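4.2 What gathers on a shared table

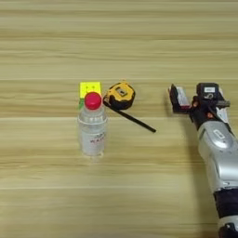 Figure 3. Bottle, puzzle cube and tape measure on the blond wood tabletop, Pornau site.

Why do small objects end up on a shared table when there are shelves within reach? Mostly for the reason that a table asks nothing of anyone. A shelf has an order that somebody made up and somebody else will defend, while a tabletop will take whatever is in your hand and leave the question of where it belongs for later.

Later is the subject of this section. Across the two sites (the Pornau workroom and the upstairs kitchen at Lilta) we logged 1,015 separate settings-down of objects on communal tables, following the coding scheme set out in Section 3. An object was counted each time it was let go of and left for longer than the person's next task. Objects being eaten were excluded, although at Lilta this took some arguing over, as one banana was put down and picked up across an entire afternoon.

The group in Figure 3 is what we came to call a mixed cluster: a drink, a tool and a thing to fiddle with, sharing a small part of a large surface. There was plenty of bare wood to go to. The red-capped water bottle stands in front of the cube and partly hides it, and the tape measure lies at an angle slightly further back. We had expected people to spread out when they had room. Our participants did the reverse, and 70 per cent of objects were set down within a hand's width of something already there. Whitcombe's earlier work on hall tables found a similar pull and put it down to politeness, on the idea that one untidy patch is a smaller offence than three. We think politeness is generous. In interviews, the usual explanation was that the first object "made it a spot".

Bottles deserve a paragraph of their own. They were the most frequent first object at both sites, and they were very good at it. A bottle is tall enough to be noticed from the door, and it suggests that a person is coming back, whether or not one is. Participants who would happily shift a stack of papers were reluctant to touch a stranger's water. One bottle at Pornau held its position for 10 working days, during which the table was wiped, with great care, in a ring around it. When we finally asked, three people each said it belonged to one of the others.

Tape measures behaved differently. They have a proper home at Pornau, a labelled hook beside the door, and everyone we interviewed could point to it. The hook was in use for almost 46 per cent of the observation period, and we suspect that figure flatters it, given that people knew we were writing things down. A tape left on the table was defended as being "still in use", a phrase that covered anything from a short tea break to most of March.

The puzzle cubes were harder to code. Our scheme had columns for tools, food and drink, paper and personal effects, and a cube sits badly in all four. Ataahua Whitcombe, who coded the Pornau material, first entered them under tools, on the grounds that people picked them up when they were thinking. The second coder entered them under personal effects and would not be moved. We settled on a fifth column called "other, handled", which then filled up at an embarrassing rate with rubber bands, pen lids and a single castor. Cubes travelled further across the table than anything else in the study and were almost never carried off it.

Two attempts at reform took place while we were there, neither of them ours. At Lilta a shallow tray was brought in from the Hoani storeroom and put at the centre of the table for loose items. It worked in the sense that it was soon full, and clusters then formed against its outer rim. At Pornau a sign went up asking that the table be left clear at the end of the day. Within a week someone had set a mug down in front of it - neatly, with the handle turned in.

We return to trays in Section 5, where the Homura inventory gives a longer run of data and a rather better class of tray.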